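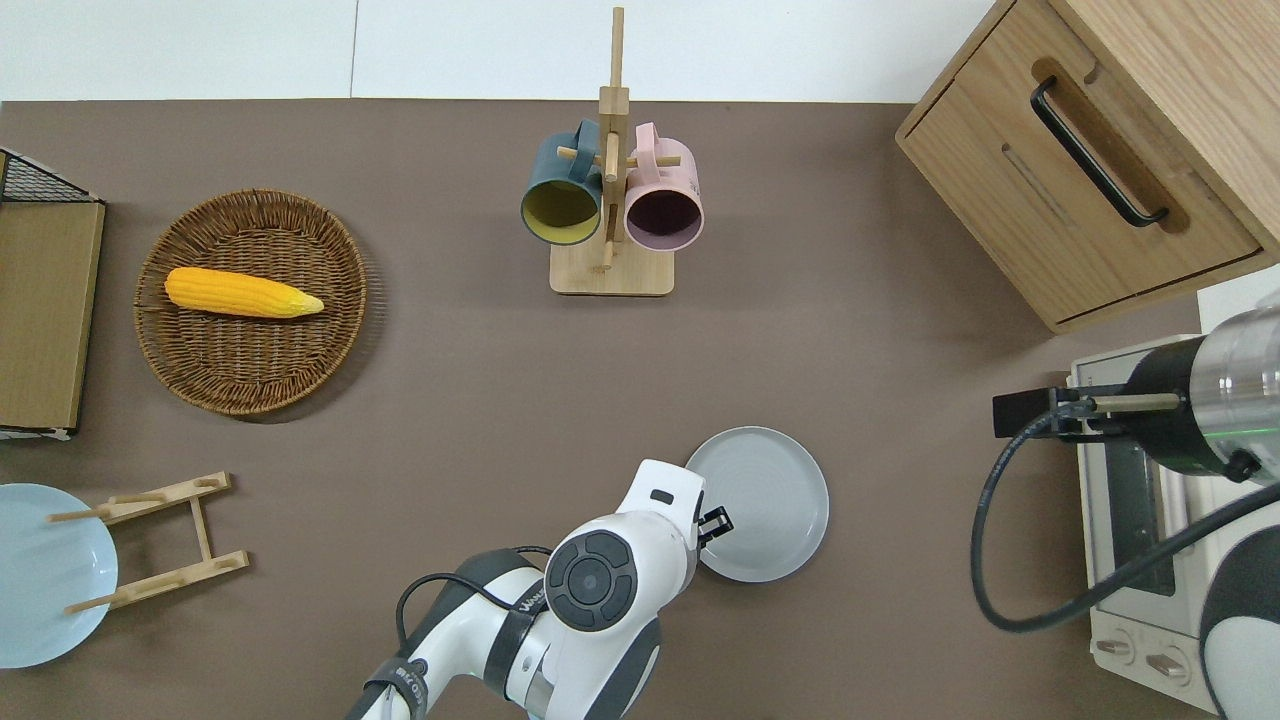

Quiénes somos

Clavport es un taller de esmaltado y control de piezas cerámicas de uso alimentario. Trabajamos para fabricantes de vajilla, distribuidores de hostelería y alfareros que no disponen de horno propio. La actividad se reparte entre dos naves: Plotton, donde se preparan y aplican los esmaltes, y Kurek, donde están los hornos y el laboratorio.

Qué hacemos

Esmaltado por inmersión, vertido y pulverización. Bicolor interior y exterior en tazas, cuencos y jarras. Formulación de esmaltes sin plomo ni cadmio a partir de muestra física o referencia de color. Cocción en horno eléctrico, en atmósfera oxidante. No realizamos calcas ni serigrafía.

El pedido mínimo es de 40 piezas por referencia y color. El plazo ordinario es de 30 días desde la aprobación de la muestra; en septiembre y octubre conviene consultar disponibilidad antes de enviar el bizcocho.

Control de calidad

De cada hornada se retira una muestra para inspección visual, ensayo de choque térmico y medición del espesor de capa. Los ensayos de migración se encargan a un laboratorio externo y el informe se entrega con el lote. Las piezas con picado, retracción del esmalte o cuarteado se separan y se devuelven identificadas. El cliente decide si se recuecen.

Registro de fórmulas

Todas las fórmulas se archivan en Prillar, nuestro sistema interno de trazabilidad, con materias primas, densidad del baño, curva de cocción y número de horno. Los registros se conservan 11 años. Una reposición se fabrica con la misma ficha que el lote original, previa cocción de una placa de contraste.

Las fórmulas desarrolladas por encargo pertenecen al cliente que las paga. Las de catálogo son de uso común.

Recepción de material

El bizcocho debe llegar limpio de polvo, en cajas con separadores y con la temperatura de primera cocción indicada en el albarán. No se admiten piezas crudas. La recepción en Kurek cierra a las 14:00. Las muestras de color se envían a Plotton.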